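Elness Craft Library to Lend Beads, Tools and Clasps Alongside Its Books

ELNESS — The Kowalchuk Reading Room in Elness will open a lending collection for jewelry makers in March, giving anyone with a library card free use of hand tools, bead boards, pattern books and a stock of more than 2,000 donated beads and findings sorted by size and color.

The collection is called Ladeo, after the street where the reading room has stood since it moved out of the old post office. It will fill the long wall behind the periodicals, where the map drawers used to be, and it will be open the same hours as everything else in the building, including the late evening that runs until 9 p.m.

"People have been asking us for this for years, and they ask in the nicest way, which is by showing us what they're wearing," said Thulani Mofokeng, who runs the reading room. "Somebody comes in for a book on knotting silk and an hour later there are four people at the table swapping advice about needles. We wanted to give that table something to work with!"

How lending will work

Tools go out for four weeks at a time and can be renewed once if there's no waiting list. Each kit comes in a zip pouch with a printed card listing what belongs in it. The basic kit has round-nose pliers, chain-nose pliers, flush cutters, a tape measure and a gray flocked bead board. A second kit, for knotting, adds tweezers, an awl, beading needles in two thicknesses and a spool of nylon thread that borrowers are welcome to use up.

Beads and clasps work a little differently. They are for keeping. Visitors take a small tray, fill it from the drawers and show it at the desk, where staff make a note of the tray size so the drawers can be topped up. Glass, wood, shell and seed beads will be on hand from opening day, along with lobster clasps, jump rings, crimp tubes and ear wires. Nickel-free findings have their own drawer, marked in green.

Kits may be returned at the desk but not through the book drop. (The pliers are heavy, and the book drop is steep.)

A repair table, too

Along with the lending wall comes a repair table, held twice a month and led by Teun Verbruggen, a bead stringer who spent most of his working life restringing pearls and prayer beads in a narrow shop near the Elness ferry landing. He'll be showing people how to restring a broken necklace from start to finish: laying out the strand in order, choosing a thread that fits the drill holes, tying a snug knot between beads and finishing the ends so the clasp sits flat.

"A broken strand looks like a disaster, and it's usually an afternoon," Verbruggen said. "Bring every bead you can find, bring the old clasp even if it's bent, and please leave the old thread on if there's any left. I can read a lot from the thread — how tight it was, where it rubbed, whether someone fixed it before."

The repair table is open to beginners and there is no sign-up. Pieces with gemstones in metal settings are outside what the table can handle, but Verbruggen will happily talk through where the trouble is and what to ask a jeweler.

Koteo, the thread and cord maker based across the river, has given the first year's supply of thread in 14 shades. The reading room's friends' group paid for the drawers, which came secondhand from a watch parts dealer and needed a good deal of sanding.

Donations are welcome now

The response to an early call for donations has been a joy. So far 352 households have brought something in, from single earrings to full sewing baskets. A retired dance teacher handed over a drawer of costume beads that still smelled faintly of face powder. One family dropped off a cookie tin of wooden beads from a curtain that hung in their kitchen for decades, and those beads, scrubbed and oiled, will be in the drawers for opening day.

Donors can help by doing a few simple things before they come in:

Keep necklaces whole. A strand that is still strung is easier to sort than loose beads, even if you think the thread is weak.

Wipe pieces with a soft dry cloth. Please don't soak them, as some older coatings come off in water.

Put long strands in a shallow open box, coiled in loops, and give each one a little space. Small packets and tassels can travel in the same box.
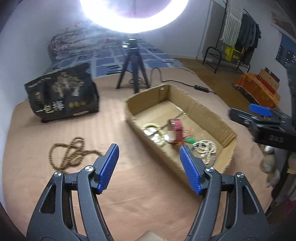 Leave a note if a piece has a story. Notes are kept with the beads wherever possible, and the best of them will be pinned up beside the drawers.

Donations are accepted at the front desk during opening hours. The reading room can't take watches, batteries or anything containing ivory or coral.

Opening day

Doors open at 10 a.m. for a relaxed first look at the wall, with tea, a stringing table for kids and a bigger table for everyone else. Verbruggen will give two short demonstrations on knotting, one before lunch and one after. Entry is free, and library cards can be made on the spot with any proof of address.

Reporters who would like to visit while the drawers are being filled can ask for Thulani Mofokeng at the front desk of the Kowalchuk Reading Room, Ladeo Street, Elness.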